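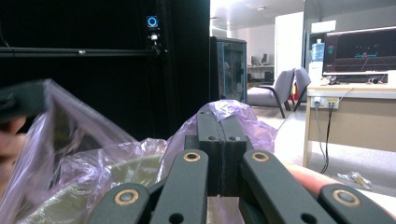
How to Wrap and Bag Small Things So They Survive a Move

I love this part of packing. Furniture is a chore, but give me a table full of odds and ends and a stack of thin plastic bags and I'm happy for a whole evening! Colored bags are my favorite, and purple most of all, because you can spot one at the bottom of a box from across the room.

These are the steps I used when we left our place in Willdale in December, and I've used them twice since to help friends.

What you need

Thin plastic bags, the crinkly kind (save them up, you'll go through more than you think)
Painter's tape
A fat marker
Small boxes, nothing bigger than you can carry up a flight of stairs
Old newspaper or dish towels

Step 1. Sort by shape

Forget which room things came from for a minute. Put the flat things together (phone cases, little notebooks, coasters, remotes) and put the round things together (bowls, lids, cups). Flat things stack and round things nest, and you save so much space this way. Muchen Yu taught me this when she was moving out of her apartment on Karaki Street and I've never gone back.

Step 2. Wrap the flat things

Open the bag all the way and give it a shake. Slide the flat item into a corner, hold it there through the plastic with your fingers and thumb, and fold the rest of the bag over it. Keep your pinch until the second fold or it slides right out again. Don't smooth the bag down! All those crinkles hold a little air, and that's your padding. Anything with a screen gets a dish towel first.

Step 3. Bag the round things

Set the bowl or lid down on the table and bring the bag down over it, then flip the whole thing and gather the loose plastic on top. Press gently to let the extra air out, twist once, and tape the twist. For a set of bowls, I put a sheet of newspaper between each one and bag the whole stack.

Step 4. Label before you box

Write on the tape, stick the tape on the bag. Two words is plenty: "desk stuff," "soup bowls." I packed 130 bags for our move and the only ones that drove me crazy were the six I didn't label (still haven't found the measuring spoons).

Step 5. Fill the box

Round things on the bottom, flat things standing on their edges along the sides, soft things in the gaps. Lift the box and tilt it a little. If you hear clinking, add another towel.

A few extras

Keep bags away from little kids and pets while you work, and put the empties up high.

Leave anything damp out on the counter overnight before you wrap it.

Abla Salameh reuses her bags as drawer liners afterward, and I've started doing the same. Tape peels off much easier if you fold one end under when you stick it down.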